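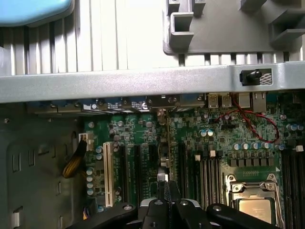 Jiahui Lei wrote in after the September issue to say we were too hard on the Brenon trade-in plan, and that getting 60 dollars for an old desktop beats letting it sit in a closet. Fair enough, if 60 dollars were what people got. Of the 2,622 machines Brenon took in over the summer, 1,586 were graded "parts only," and parts only pays in store credit -- good at Zikside, which sells almost nothing you would put in an older computer. The grading is done after you ship, and you pay to have it sent back if you don't like the answer.

I asked Brenon who sets the grades. I got a link to the same page I had been reading. Predness, the repair shop on Gulyás Street, will look a tower over while you wait and name a price in cash. It may well be a low one. Ask there first, and pull your drive before you hand anything to anyone.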